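Home | News | Business | Recycling | Opinion | Contact

Search this site Enter keyword Go

Pastham says it will save 1000 office desktops from the shredder. The sums need a closer look

19 November 2020
2 min read

Computer refurbisher Pastham announced a plan to strip, repair and resell 1000 retired office desktops by April, and it would like everyone to be impressed. 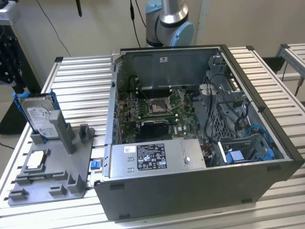
The towers come from Jitora, an office leasing firm that is replacing its machines. Under the deal, Pastham will open each one, pull the hard drive, test what remains and sell the working computers to schools and small businesses for $239 apiece. Machines that fail will be broken down for parts.

"Most of these computers have years left in them," said Manon Gill, Pastham's head of operations. "People see an old case and assume the inside is junk."

She may be right about the cases. The company was less clear on how many of the 1000 will ever be sold whole. Asked for a figure, Gill said it was "too early to put a number on it." The press release, which uses the word "rescued" eleven times, has no number either. A tower that gives up its power supply and memory and then goes to scrap still counts as rescued under Pastham's definition.

Lionel Sowerby, who ran a repair shop for 15 years and now buys used parts in bulk, doubts the price will hold. "At $239 you are competing with a new budget laptop," he said. "A school wants a warranty and a screen. It doesn't want a big gray box with somebody's old processor socket in it."

Pastham's warranty runs 90 days. Monitors are not included.

Then there is the data. Jitora says every drive will be removed and wiped before resale, and that drives which cannot be wiped will be crushed. Yvette Beaulieu, a spokeswoman for the leasing firm, said customers would get a certificate on request — a phrase that leaves open what happens for customers who don't think to ask. She declined to say who will check the work. Pastham confirmed that it will be checking itself.

The company also says a desktop can be fully taken apart in 15 minutes. That sounds quick for a machine with a drive cage, looped cables and a heatsink to deal with, and Gill conceded the time was a target set in planning.

The first refurbished computers are due to go on sale in April. Pastham has not said how many there will be.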